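Portada > Relatos > Deporte > Billar

La bola de Arketti
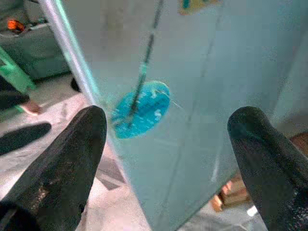
Por Jolanta Szulc
Jun 9, 2018
Imprimir | Enviar por correo

Marianna Nowakowski perdió la primera partida en catorce minutos y la segunda en menos, y cuando volvió a su silla descubrió que alguien le había cambiado el agua con gas por agua sin gas. Lo tomó como una valoración de su juego.

El Open Panard se disputaba en el salón de banquetes de un hotel de carretera, con tres mesas de snooker y una moqueta de hojas de parra que seguía oliendo a comunión. En la pancarta del fondo ponía «2,000 euros al campeón», con la coma a la inglesa, y desde la fila de atrás un señor de Teruel sostenía que eran dos euros justos y que así se entendía mejor la participación.

Su rival se llamaba Murakami, a secas. No se le conocía nombre de pila. Jugaba con chaleco gris perla y entre tiro y tiro limpiaba el taco con una toallita que luego doblaba en cuatro. Marianna había intentado odiarlo en el desayuno, pero él le cedió el último cruasán y aquello le estropeó la preparación.

Iban al mejor de siete. Dos a cero.

–Estás jugando muy bien –le dijo en el descanso Arketti, su entrenador.

–Voy perdiendo dos a cero.

–Por eso lo digo. Si jugaras mal, me preocuparía.

Arketti había sido profesional durante dos temporadas, en una época de la que no quedaban imágenes, circunstancia que él lamentaba menos que nadie. Enseñaba un solo golpe, el que llamaba «la bola de Arketti»: una defensa a dos bandas que dejaba la blanca pegada detrás de la marrón. Le salía siempre que hablaba de ella. En la mesa, según sus alumnos, era más bien un concepto.

La tercera partida la ganó Marianna porque Murakami falló una rosa que habría metido mi tía con el paraguas. Hubo en el salón un murmullo de disgusto, como cuando se cae una bandeja en otra sala. Él miró la punta del taco, le puso tiza, dobló la toallita en cuatro y se sentó. Ella encadenó 41 puntos feos, de los que se hacen empujando, y de pronto estaban dos a uno y había partido.

La cuarta se fue a cincuenta minutos. El árbitro, representante además de la marca de tacos Avico en toda la zona norte, cambió de pierna de apoyo tantas veces que parecía bailar. Marianna ganó con la negra. La quinta fue de Murakami, limpia, casi de mala educación. La sexta fue de ella y no la recuerda, o eso cuenta.

Tres a tres. El señor de Teruel se compró un bocadillo.

En la decisiva no entraba nada. Las bolas se asomaban a las troneras, lo pensaban mejor y volvían. A falta de los colores, Murakami mandaba por 14 y la blanca había quedado en mitad de la mesa, con la amarilla a tiro en la esquina. Difícil, pero a tiro. Marianna levantó la vista y vio a Arketti junto a la columna, haciendo con dos dedos el gesto de las dos bandas.

Hay que decir que ella no había logrado ese golpe jamás. Lo había intentado, por consejo de Arketti, durante todo el mes de enero, en un local sin calefacción, con guantes. Una vez rompió una lámpara.

Se inclinó. La blanca tocó la amarilla de refilón, fue a la banda larga, fue a la corta y subió despacio, con una dignidad enorme, hasta quedarse detrás de la marrón como quien se esconde de un acreedor. Arketti se llevó la mano al pecho. Llevaba treinta años explicando aquello y era la primera vez que lo veía.

Murakami dio tres vueltas a la mesa. Pidió la tiza, aunque la tenía en el bolsillo. Después tiró a una banda, flojito, esquivó la marrón por un pelo, rozó la amarilla y la amarilla entró. Él mismo puso cara de pedir perdón. Luego metió la verde, y la marrón, y la azul, y ya no hizo falta seguir.

Se dieron la mano. Él le dijo, muy bajo, que la defensa había sido preciosa.

–Es de mi entrenador –contestó ella.

–Ah –dijo Murakami, y miró hacia la columna con respeto.

En el coche, Arketti estuvo callado hasta el segundo peaje. Marianna llevaba en las rodillas el trofeo de finalista, un taco en miniatura sobre una peana donde habían grabado «Novakoski» y, debajo, «subcampeón».

–¿Has visto dónde se quedó? –dijo él por fin.

–He perdido, Arketti.

–Ya, ya. Pero ¿lo has visto?

Ella le dijo que sí. Faltaban 225 kilómetros y se los contó todos, banda por banda.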